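April, afternoon - blanket washing trials, second batch

Picked up with the Daltstead bedding this afternoon. The Clutville shop wants a care sheet it can hand out with the printed pieces, so the question is still how warm we can wash before the color starts to go. Same detergent as the first batch, the Clolent liquid, at half the dose on the bottle.

Cut test strips from the offcut roll and stitched the raw edges before they went in. Last time I skipped that and the drain filter was full of fluff. Ran one set on cold and one on warm, 59 minutes each, with a plain white cotton square pinned to every strip to catch any dye.

Cold set: white squares came out clean. Warm set: two of the squares picked up a faint yellow cast, both from strips with the dark border on them. The others looked fine under the window and under the bench lamp. I would like to see that again before writing it down as a result. 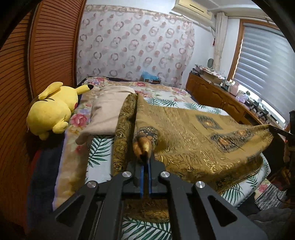 Drying went slower than planned. The rack by the radiator is too short for full-size pieces and they end up doubled over, which leaves a damp line down the middle. Moved the long ones to the two rails in the back hall. Check them in the morning and turn them if the underside still feels cool.

Shrinkage not measured yet. The strips need a full day flat first. Marks are in laundry pen, lengthwise only - the pen skips on the pile side, so put them on the back.

Wongsuwan order: they asked whether their throws can be tumble dried. Told them low heat is probably all right but to hold off until we have numbers.

To do: repeat the warm wash with fresh squares, buy pins that don't rust, descale the old machine.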